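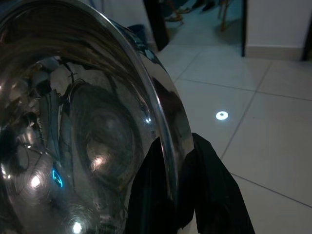

Praneo publishes handling guideline for reflective and deformable items in domestic robot work

21/02/2019

Praneo has released Guideline 3, a good practice document for operators and integrators of manipulators used in household settings. It covers tasks in which a gripper works close to polished metal, draped cloth, or both. The guideline is voluntary and takes effect in August.

Polished steel is a known source of error for wrist-mounted cameras. A bowl with a mirror-like wall returns a distorted view of cables, equipment and indicator lights, and a perception system may register those reflections as separate objects. Dark cloth over a rim adds a second difficulty, as it hides part of the edge on which many grasp planners depend.

The text was drafted by a working group chaired by Vendula Jelínek, with test work carried out by Viro and Beden. The group reviewed 1,675 logged grasp attempts on bowls, pans and lids, with and without a covering cloth.

"Most of the failures we classified were labelling failures before they were grasping failures," said Jelínek. "The arm went where it was told. The target had been put in the wrong place."

Main provisions

Highlights and reflected light sources are to be labelled as reflections and excluded from object lists. The same applies to light spots on glossy flooring, including ceramic tile.

Where cloth covers part of a rim, the hidden section is to be recorded as unobserved. Interpolating the rim through the cloth is permitted only if the result is flagged as an estimate.

Approach speed within 30 millimetres of a polished surface is to be limited to the value set in the operator's risk assessment. Contact detection must remain enabled throughout.

Open doorways within reach of a mobile base are to be treated as possible points of entry for people. Footwear and furniture legs beyond a doorway are to be included in the site survey.

Operators are to keep wrist camera recordings of any aborted grasp, together with the lighting conditions and camera exposure settings in use at the time.

Annex B sets out a test procedure using a stainless steel bowl and a matte black cloth. Kastriot Lazarević, who edited the annex, said the pairing was chosen for its range of brightness. "One surface returns nearly everything and the other returns very little. Exposure that suits one is usually wrong for the other."

The guideline does not replace existing machinery safety requirements. Comments may be sent to Marichka Polishchuk at the Praneo technical office.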